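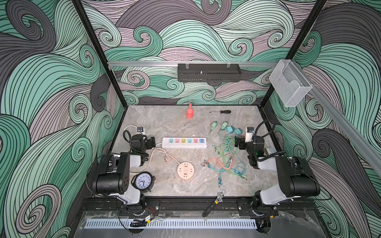
Bimanual workcell procurement

Bimanual workcell procurement is the planning, costing and purchase of an enclosed bench station in which two robot arms share one work surface. The term covers the arms and grippers, the frame and enclosure, the cameras, the power and signal wiring, the task objects and the allowance for spares. It is normally treated separately from the purchase of industrial production cells, where cycle time and guarding dominate the cost.

Small two-arm cells are bought mainly by teaching departments, test laboratories and firms that collect handling data. Budgets are usually drawn up per cell and then multiplied, with shared items (a spare arm, a calibration board, a label printer) held on a separate line.

Scope of supply

A quotation may be for a complete cell or for arms alone. Suppliers differ on where the boundary lies. Sikamach quotes arms, grippers and motor drivers as one item and leaves the frame to the buyer. Gavamis supplies a bolted frame with front mounting rail and cable duct but no arms. Le Goff offers both, with wall panels as an option.

The planning guide by Faustine Guérin and Po-yen Fu divides the scope into five headings: motion, structure, sensing, services and consumables. Most later budgets follow this division, though wrist cameras are placed under motion by some buyers where they arrive fitted to the gripper.

Structure and enclosure

The frame fixes the distance between the two arm bases and so the area that both grippers can reach. It should be specified before the arms are ordered. A base spacing that is too wide leaves a strip in the middle where neither arm can press down firmly; one that is too narrow causes the forearms to meet over the task.

Wall panels are a minor cost but are often left out of first budgets. A plain wall is cheapest. Patterned panels are bought where the background is to be varied between cells or between runs, and they are normally priced as a set of three with one spare set. Work surfaces are chosen for a known texture and for low glare. Storage fittings such as hanging baskets and acrylic holders are attached to rails on the rear and side walls, and the rails should be entered on the parts list even when the fittings are not yet decided.

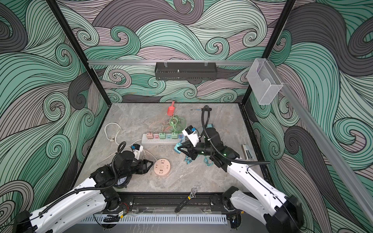
Arm and gripper selection

Payload is seldom the limiting figure in light bench work. A plug adapter with its cable weighs little, but the cable drags, and the force needed to seat or withdraw a plug can exceed the weight of the object many times over. Guérin and Fu advise that the buyer ask for continuous joint torque at full reach -- the peak figure on a data sheet is of little use for planning.

Parallel two-finger grippers are the usual choice. The points commonly checked before purchase are:

Opening width against the largest task object
Finger shape, and whether fingers can be changed without removing the wrist camera
Grip force and how it is limited
Routing of the gripper cable over the elbow
Lead time for replacement fingers

Both arms need not be the same model. A mixed pair lowers the purchase price in some cases but doubles the spares list, and Frida Nørgaard's cost study of small laboratories found that the saving was lost at the second repair.

Sensing

A typical cell carries one camera on each wrist and at least one fixed camera covering the whole surface. Wrist cameras are the item most often replaced. They are exposed to contact with the walls and with the other arm, and their leads flex with every movement. A budget should include one spare wrist camera per cell and two spare leads.

Services and cabling

Power for the arms, the computer and the lighting is drawn outside the enclosure. Where the task itself involves power strips, sockets or chargers, these are counted as task objects and kept unconnected to the supply. The purchase order should list them apart from the cell's own electrical parts, which in many organisations fall under a different approval route.

Slotted duct along the front edge is inexpensive and shortens repair time. It should be ordered one size larger than the first wiring plan requires.
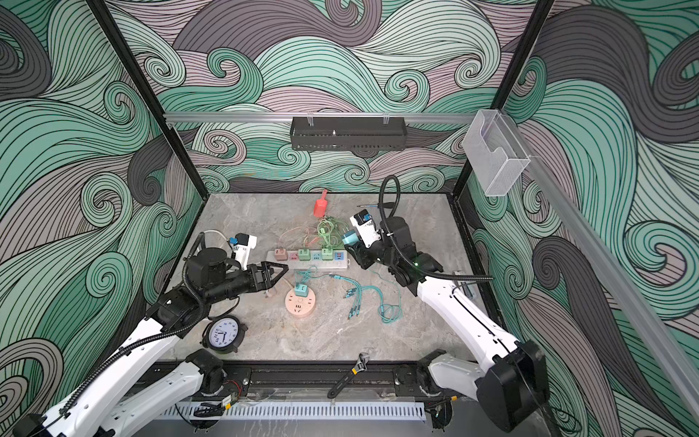
Task objects and consumables

Task objects are bought in quantity and treated as consumables. Plug handling is a common choice for two-arm cells as one arm can steady the strip while the other brings the adapter to it. Adapters in several colours are preferred over a single colour, and duplicates of each are bought from the same batch. Multi-headed charging cables wear at the strain relief and should be stocked at a higher rate than the blocks they plug into.

Unrelated household and bench items, such as clocks, staplers, scoops and hand tools, are also bought to vary the contents of the surface. Their cost is small. Inès Delaunay recommends a fixed sum per cell with no itemised list, reviewed each January, on the grounds that approval of single items costs more in staff time than the items themselves.
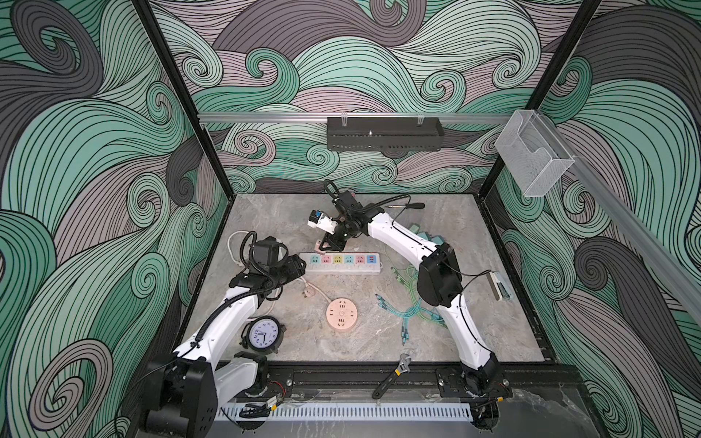 Two-arm cell with task objects; the right gripper is holding a white plug with a blue tip.

Budget structure

The Cindar planning sheet, drawn up by Nusrat Jayawardena, is a widely copied layout for cells of this size. It allots the first-year budget to the following lines, in order of approval:

Arms, grippers and drivers
Frame, rails, duct and panels
Fixed and wrist cameras
Computer and storage
Task objects and consumables
Spares
Commissioning and training

The sheet sets spares at 30 per cent of the consumables line in the first year and 50 per cent in the second. Commissioning is entered in hours. The worked case in the sheet allows 228 hours for a group of four cells, including acceptance checks, and assumes that the staff have not built a cell before.

Storage is the line most often set too low. Three video streams per cell fill a disk quickly, and the cost of moving recordings to a second site is not always visible to the department placing the order.

Acceptance

Acceptance terms are agreed before the order is placed. A common form requires 1000 pick-and-place cycles split evenly between the two arms, followed by inspection of the gripper cables and mounting screws. Some buyers add an insertion test with a power strip and adapters. The test should state whether the strip is fixed to the surface or free to slide -- the results are not comparable, and disputes over final payment have arisen where the wording left this open.

Payment is usually staged, with the last part held until the spare parts have been delivered and checked against the list.

See also

Bench automation
Parallel gripper
Total cost of ownership
Wrist camera

Page last revised 14 Sep 2023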